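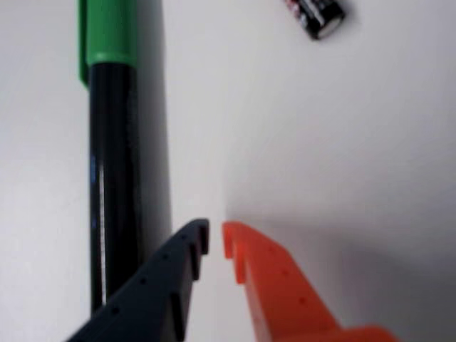 ¿Cómo hacéis la reunión familiar de principio de curso sin que acabe en bronca?

Preguntado por Julián Montes en Familia y organización
1.367 visitas · 3 respuestas

Hola a todos. Os cuento, a ver si alguien ha pasado por lo mismo. En casa somos cinco: mi pareja, yo, una chica de 14, un chico de 11 y la pequeña de 6. El año pasado nos apuntamos a un curso online de planificación familiar estratégica (suena a multinacional, ya lo sé) en una plataforma que se llama Prarnar. Nos costó 169 euros y la idea era definir los objetivos de la familia para todo el año, con su misión, sus valores y un plan por trimestres.

La primera reunión duró dos horas y media. La mayor se fue a su cuarto dando un portazo cuando llegamos a la parte de los valores, el mediano quería que el objetivo del año fuese tener perro y la pequeña se durmió en el sofá. Mi pareja y yo terminamos discutiendo por el dinero de las vacaciones delante de todos. Un cuadro.

Y sin embargo a mí la idea me sigue gustando mucho. Me gusta eso de sentarnos juntos y decidir qué queremos, porque si no se nos pasa el año corriendo de extraescolar en extraescolar. Este curso quiero intentarlo otra vez pero de otra manera, más cortita y sin plantillas de veinte páginas.

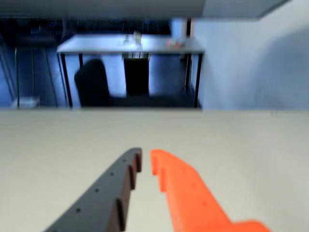 Foto: Ainhoa Iglesias

Mis dudas concretas: ¿cada cuánto la hacéis? ¿Metéis el tema del dinero o lo dejáis para los adultos? ¿Y qué hacéis con una adolescente que no quiere saber nada? Vi que en Zondlow tienen una especie de tablero compartido para familias, por si alguien lo usa y me puede decir qué tal. No me importa pagar algo, pero después de lo del curso me lo pienso dos veces.

Gracias de antemano y perdón por el rollo.

Olga Iglesias respondió
Respuesta más votada · 438 votos

¡Hola, Julián! Me has recordado tanto a nuestra primera reunión que he tenido que leerle tu mensaje a mi marido en voz alta. Nosotros llevamos ya unos años y te digo lo que nos funciona, con la advertencia de que mis hijos tienen ahora 9 y 13 y cada casa es un mundo.

Lo primero, el tiempo. Media hora. Ponemos el temporizador del horno y cuando pita se acabó, aunque estemos a mitad de una frase. Al principio me daba rabia porque siempre dejábamos algo sin cerrar, pero los niños empezaron a venir sin protestar en cuanto vieron que lo de la media hora iba en serio.

Lo segundo, olvídate del plan anual, al menos con los niños. La pequeña tuya tiene 6 años, para ella junio no existe. Nosotros hacemos una reunión al mes y hablamos de lo que viene: cumpleaños, exámenes, si viene la abuela, quién necesita zapatillas. El plan del año lo hacemos mi marido y yo en septiembre, solos, con una botella de vino, y luego les llevamos a ellos la parte en la que pueden decidir algo de verdad.

Y eso para mí es lo más importante — que decidan algo de verdad. Si les preguntas qué quieren hacer en verano y luego vais al pueblo como siempre, la próxima vez no abren la boca (y con razón). En casa cada uno elige un plan al mes para todos. Hay presupuesto máximo y nadie puede vetar el plan de otro. Hemos ido a ver trenes, hemos hecho pizza a las once de la mañana y me he tragado una maratón de patinaje artístico.
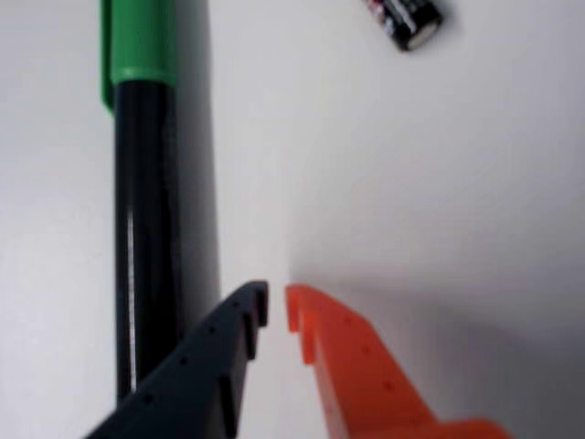
Además, el que elige el plan se encarga de organizarlo con ayuda nuestra, y ahí mi hija mayor se enganchó por completo. Miraba horarios, comparaba precios y nos mandaba mensajes con las opciones. Con la tuya de 14 yo probaría por ahí antes de hablarle de misión y valores, que a esa edad suena a charla del instituto. Dile que puede faltar si quiere, pero que si no viene se queda sin elegir plan. Mano de santo.

Del dinero: nosotros sí lo hablamos, pero con límites. Les decimos cuánto hay para ocio y para las vacaciones, y lo demás se queda entre nosotros dos. Eso sí, la cifra la pactamos ANTES. Lo de discutirla delante de los niños lo hicimos una vez y tardamos semanas en que la pequeña dejase de preguntar si éramos pobres.

Zondlow no lo he usado. Tenemos una libreta en el cajón de la cocina y vamos tirando.

Phong Hoàng respondió

Yo sí uso Zondlow, así que te contesto a esa parte. Está bien para el calendario, cada uno tiene su color y se sincroniza rápido. El tablero familiar es más flojo. Se pueden poner hasta 4 objetivos a la vez en la versión gratuita, que a mí me sobra, pero mis hijos no lo abren jamás y al final soy yo solo marcando casillas.

Para las cuentas probé Denero durante unos meses, en la versión para parejas. A mi mujer le gustaba y a mí me estresaban los avisos. Lo dejamos en noviembre y volvimos a la hoja de cálculo.

Si tuviera que darte un consejo, empieza con papel en la nevera y ya verás si necesitas una aplicación. La reunión nuestra es después de desayunar. Por la noche estamos todos cansados y saltamos por cualquier cosa.
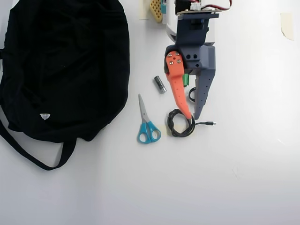
Bolsa de tela negra sobre la mesa blanca

Se me olvidaba. Nosotros abrimos siempre con una ronda en la que cada uno dice una cosa que le ha gustado del mes. Mi hijo pequeño dice siempre lo mismo (los macarrones), pero sirve para que hable todo el mundo antes de entrar en los temas feos.

Julián Montoya respondió

No estoy de acuerdo con hacer reuniones con niños de 6 años. En mi casa se decidía en la cena y punto. Si la niña se duerme, pues que se duerma, algo te estará diciendo. Y 169 euros por un curso de esos me parece una barbaridad, reclama a ver si te devuelven algo.

Comentarios

Julián Montes: ¡Mil gracias, Olga! Lo del temporizador del horno lo pongo en marcha ya. Se lo he comentado a la mayor y lo primero que ha preguntado es cuánto presupuesto hay para el plan, así que vamos bien, creo. Phong, lo de la ronda me lo apunto también. Y tocayo, la devolución la pedí en su día y me dijeron que se había pasado el plazo.

Olga Iglesias: Jajaja, ¡pues ya la tienes dentro! Ponle un tope antes de que busque entradas para conciertos. Ya nos contarás qué plan escoge el del perro.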